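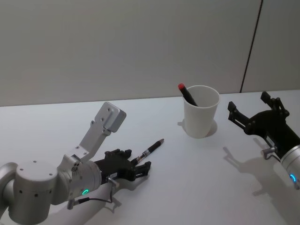 Birklow save files and controllers: frequently asked questions

Where does Birklow keep my saved games?

On a computer, saves go in a folder called Birklow inside your Documents folder. Each save slot has its own file, and there is one extra file for your settings. On a phone or tablet the saves stay inside the app, so deleting the app deletes them too. Export them first from Options, then Storage.

How many save slots are there?

Eight. The autosave has its own slot and doesn't use up any of yours. It writes when you enter a town and when you finish a race – not when you open the map.

Can I move a save from my phone to my computer?

Yes. Export it on the phone, send the file to yourself however you like, and put it in the Birklow folder. Both devices need to be on version 5 or later. Older saves will show up in the list greyed out. Load them once on the old device after updating, save again, and they will open normally.

My save says "damaged". Is it gone?

Usually not. The game keeps the previous copy of each slot with the ending .old. Close the game, move the damaged file somewhere else, and take .old off the name of the other one.

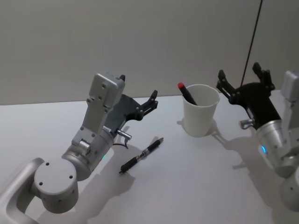 You will lose whatever you did after that copy was made, but your garage and your coins should be intact. If both copies are damaged, send them to us through the contact form and Nuwan Abeysekara will have a look at them.

Which controllers work?

Any controller your device recognises as a standard gamepad. The Grevo pad works over cable and over Bluetooth. The Vanhove wheel works over cable only, and you have to set the steering range yourself under Options, then Controls.

Why does my car pull to the left when I'm not touching anything?

The dead zone is set too low for your stick. Raise it by 2 and try again. If the car still pulls, recalibrate the controller in your device's own settings and restart the game.

Can two people play on one screen?

Yes, on a computer. Split screen is not available on phones. The second player joins by pressing Start in the car menu.
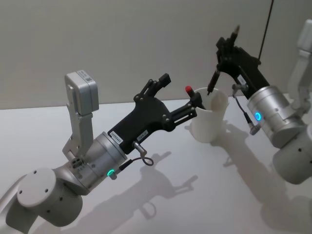

Page last changed: January

Does the Asow track pack work with old saves?

Yes. The new tracks appear in the race menu once you have finished the second cup. Removing the pack later won't harm your save, but times set on those tracks are hidden until you put it back.

Can I use mods online?

Colour and sound mods are fine. Anything that changes car handling is switched off when you join an online race, and comes back on when you leave.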